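Grurnotus: Teardown Parts Records, Release 6

Data card. Maintainer: Shireen Mabaso. Last revised August 12, 2019.

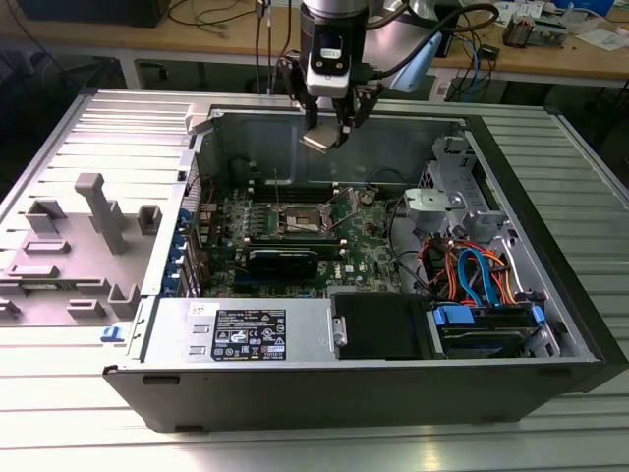
Grurnotus is a table of parts records from office desktop computers retired at the Rundton depot. Each row is one part from one machine, entered by hand at intake and checked once against the depot ledger. The unit of analysis is the part, so a single tower can produce several rows. Side panels get their own row, with inner-face hardware such as brackets and molded tabs recorded under panel_features, and a Dell board with no processor in it is entered as board_vendor = Dell, cpu_present = 0. The lever position on the socket is not recorded. Free-text remarks are kept as typed, including misspellings.

Contents

parts.csv – 172 machines, one row per part
machines.csv – one row per machine, keyed on machine_id
codes.txt – condition codes and their meanings
CHANGES.txt – differences from release 5

Fields in parts.csv

machine_id: string, matches machines.csv
part_class: one of 20 classes listed in codes.txt
board_vendor: string, boards only, blank otherwise
cpu_present: 0 or 1, boards only
panel_features: semicolon-separated, panels only
condition: integer code
disposal: reuse, resale, scrap or hold
remark: free text, UTF-8

Collection

Machines came from two office clearances handled by Clokley. Laptops and all-in-one units were excluded. Hard drives were pulled and destroyed under a separate contract before intake, so the drive classes are present in codes.txt but have no rows. Do not read this as a finding about drive failure.

Condition codes were assigned by eye, with no power-on test. Code 3 (cosmetic damage) and code 4 (minor structural damage) were used inconsistently in the first clearance. Merge them before comparing the two.

Known problems

Serial numbers were dropped from all files. In 23 rows the disposal field disagrees with the ledger; these rows are marked L in the remark field and have been left as entered. Memory modules from the same machine are sometimes entered as one row with a quantity in the remark, and sometimes as separate rows. The Xaba import script splits the first kind if run with the --expand option, but it does not handle quantities written out as words.

Weights are in grams. Releases before 4 used ounces for power supplies only.

Intended use

Estimating reuse rates by part class, testing record-linkage code, teaching basic table cleanup. The table is too small and too local to support price forecasts, and the resale column says where a part was sent, with no information on whether it sold.

License and contact

Free to use and redistribute with attribution to the Grurnotus maintainers. Send corrections to Shireen Mabaso with the machine_id and the row as it should read. Corrections received before the end of September go into release 7. Later ones are held for release 8.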